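Home Topics Unanswered Log in

Budget for a two-arm bench cell

Shahab Ebrahimi
We have 800 a month for a lease, two arms on one table. Detberg quotes the grippers separately. Is a second gripper worth ordering now, or after layout is settled?

Nesrin Çınar
After. Simulate the layout first – reach overlap decides base spacing, and base spacing decides table length. Our table was bought too short in April.

Mahawong
get both, shipping is 524 each time

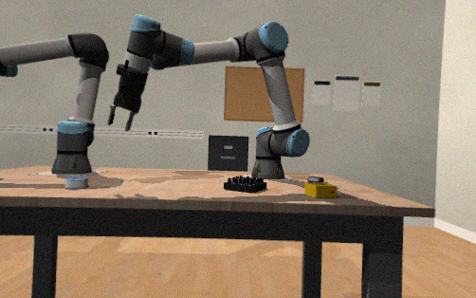

Also budget for a spare set of fingers.

Related
Plorklow mounting plates
Lease or buy, 3 years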